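The Room at Velldale
posted 2022-05-21

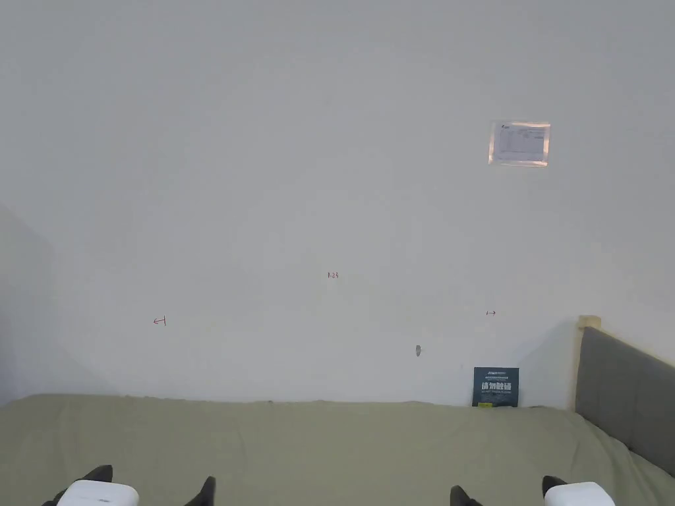
The wall over the bed, with 1.24 in red pencil.

Dineo took the room because it was cheap and because the bus to Hurnness stopped outside. Didn't look at it first. Paid Mrs. Buthelezi for 15 nights, got a key on a shoelace, went up.

Bed. Window. A hook. Rain on the window, rain all week they said downstairs.

She slept in her coat.

The funeral was at 11. She knew maybe four people there. Her father's second life, all of them standing in it with wet shoes, and her at the back like somebody from the gas company. A man kept looking over. Tall, gray at the sides. He came across the grass when it was done.

"You're the daughter."

"I'm a daughter," she said.

"Tumelo Tshabalala. I worked with him. Esto, up at the yard, then after the yard." He had a hat and didn't know where to put it. "He talked about you."

"What did he say?"

He thought too long.

"That you were good at math."

She laughed, loud, wrong place for it. People turned round. She had not been good at math since she was nine years old. That was when he left, so ok. So that was the one he kept.

They got coffee. There was a place by the depot with steamed-up glass and a radio going. Tumelo ate a whole plate of eggs, fast, then seemed ashamed of it. He told her about the yard. How her father measured everything twice and wrote it on whatever was near - a door, a box, his own arm. Once on Tumelo's lunch. Wrote a number on the bread.

"On the bread?"

"In pen. I ate it anyway."

She remembered that. Not the bread, the arm. Numbers going up the inside of his arm and her reading them out from the back seat, him saying again, again, till she got them all right. January, the heater broken, her breath on the window. She'd thought it was a game. Maybe it was.

"Did he owe you money?" she asked. It seemed like the thing to ask.

"110." He waved his hand. "Forget it."

She counted it out on the table between the cups. He wouldnt pick it up. She wouldn't either. The girl came to wipe down and they both just looked at it.

"Take it," Dineo said. "Please. I want to have done one thing here."

He took it. Folded it small, put it inside the hat.

The bus back was late, some 17 minutes, and she stood under the shelter saying the numbers she could still remember. Four and a half. Two oh six. There was one with a seven in it, she was nearly sure. By the time the lights came round the corner she had had five of them, in order, and she got on and said them again all the way to Velldale, under her breath, so as not to lose any.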